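July, 4:40 pm. Rimer set, wrist camera

Went through the second batch before it goes to Khoury for training. Count stands at 1490 episodes kept out of 1899. Imad Twal wants to stop there. I'd sooner lose another 500 than feed in views like the one below and hope the model sorts it out.

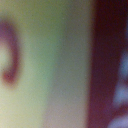

Wrist view, Rimer set. Out of focus throughout, reddish arc at left, dark maroon at right.

No edge I would trust for a grasp label. Imad says the policy learns from color anyway — maybe, but I haven't seen a test that shows it. The Wivden filter only checks brightness, so blur walks straight through.

To do: sharpness score on all wrist views, then train 2 runs, with and without the bad ones. Ask Irska for GPU time.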